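Sovach Mobile Manipulator
Set-up and Operating Guide
Section 6: Working rules for the practice store

Read this section before the first run at a new site. It applies to two-armed units fitted with either the Walel finger gripper or the Bhuiyan hand. Section 5 covers emergency stop testing, which must be complete and signed off before you go any further.

6.1 Clearing and marking the work area

1. Walk the full length of the aisle. Pick up anything on the floor that the base could roll over or push, including dropped produce, packaging and tie wraps.
2. Move power and network cables out of the travel path. If a cable has to cross the path, lay it flat under a cover strip.
3. Tape a line on the floor 60 cm outside the reach of both arms. People stay behind this line whenever the arms are powered.
4. Check that the operator can see both grippers from the operating position.
5. Press and release the emergency stop, then confirm that the status screen shows code 601 (stop circuit healthy). Code 608 means the circuit has not reset. Do not start.

Note: The floor check is repeated at every change of operator. A floor that was clear before lunch is not treated as clear after it.

6.2 Picking from open bins

1. Set the arm speed limit to 30 percent for the first pass over any display. Raise it only after a full pass with no contact alarms.
2. Place the basket on the floor or on its stand before the arms are enabled. Do not hand a basket to a moving robot.
3. Bring the picking arm in from above the bin rim. Keep the other arm still until the item is clear of the display.
4. Lift the item straight up until it is clear of its neighbors, then move sideways toward the basket.
5. Open the fingers only when the item is over the basket and below the release height set in Section 4.

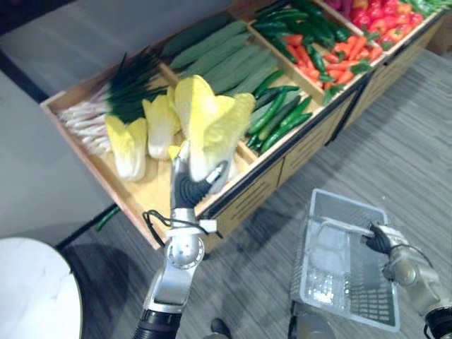

6. If an item falls outside the basket, leave it where it is. Stop the arms, wait for the amber light, and then pick it up by hand.

CAUTION: Never reach into a bin to straighten the stock while an arm is enabled, even if it has been still for some time. A paused program can resume without a sound.

6.3 Extra rules for the Bhuiyan hand

The hand has more joints than the finger gripper and more places to trap something. Treat every gap between the fingers as a pinch point.

1. Inspect the fingertips before each shift. Look for cracks, loose screws and anything caught in the joints.
2. Approach mixed bins with the thumb open. Hard plastic stock does not give way as fresh produce does, and a thumb driven into it will trip the force limit. 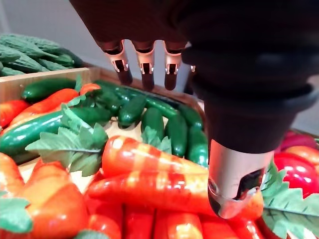 3. If the force limit trips, raise the wrist before opening or closing the fingers. Moving the fingers first can drag leaves and stems into the joints.
4. Enter each trip in the log with the time and the bin. Three trips at the same bin in one shift means the bin is taken out of the program until it has been taught again.

6.4 Driving with a basket

1. Finish all arm motion before the base moves. The unit will accept both commands together, but site rules do not allow it.
2. Keep the elbows tucked in and the basket on the side away from the nearest fixture.
3. Drive down the middle of the aisle. Allow extra room at the corners of cabinets and refrigerated cases — the base turns wider at the rear than most operators expect.
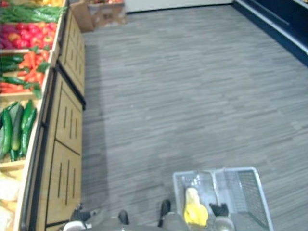

4. Come to a full stop before lowering anything into the basket or taking anything out.
5. Do not fill the basket above the rim. Tall or soft packs go in last.

6.5 Flat and round items

Plates, lids and other thin items are held by the edge, with the fingers on one side and the thumb on another. The grip area is small, so the rules are stricter.

1. Use the low-force profile.
2. Turn the wrist slowly. Most drops happen during rotation.
3. Do not carry a flat item over a person's feet or over a cable that is in use.
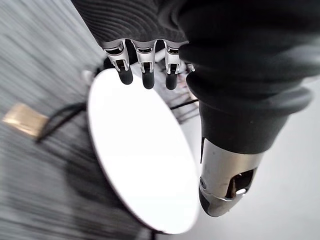 4. Check any fabric covering on the hand at the end of the shift. Replace it if it has slipped, torn or picked up grit.

6.6 End of shift

1. Park the base, lower both arms and switch off arm power.
2. Return stock to its own bins.
3. Fill in the Risby log sheet, including stops, drops and trips. Write "none" where there were none. A blank box is read as not checked.
4. Hang the key on the hook by the operator station.

Questions about these rules go to the site safety lead, Tanveer Kazmi. Changes to speed limits or marked distances need his written approval before the next run.

Section last revised Wed 18 August.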